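Handout 5: checking the gripper before anyone trusts the simulator
Instructor: Jayanthi Nair

Virkum's setup guide for the Dredo cell says the gripper model comes "ready to use." I would not take that on faith. Open the model, move the fingers through their full range, and check the wrist transform against your own measurements. Do this before you train anything - a run of 1,000 grasps on a bad offset teaches you the offset.

Simulated views, grippers in every one: 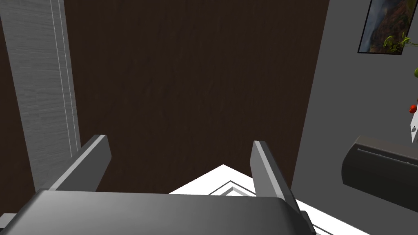
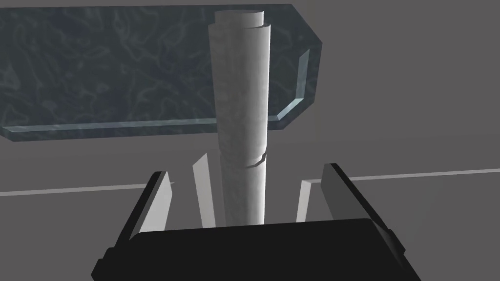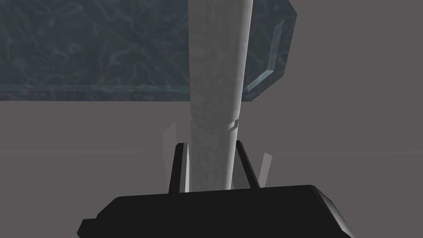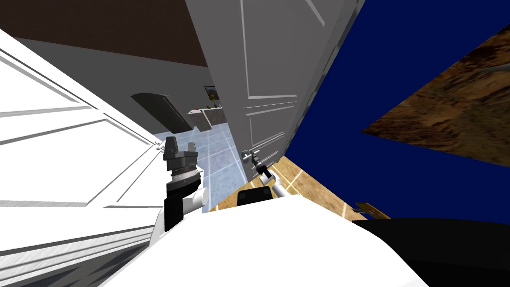
Tormod Midtbø objects that five careful grasps on the real cell will expose a bad offset faster than any check in software. Maybe so. I have yet to see those five grasps written down.

For lab: log finger travel in both directions, 2 passes each. Write the raw numbers, and leave out any you did not read yourself.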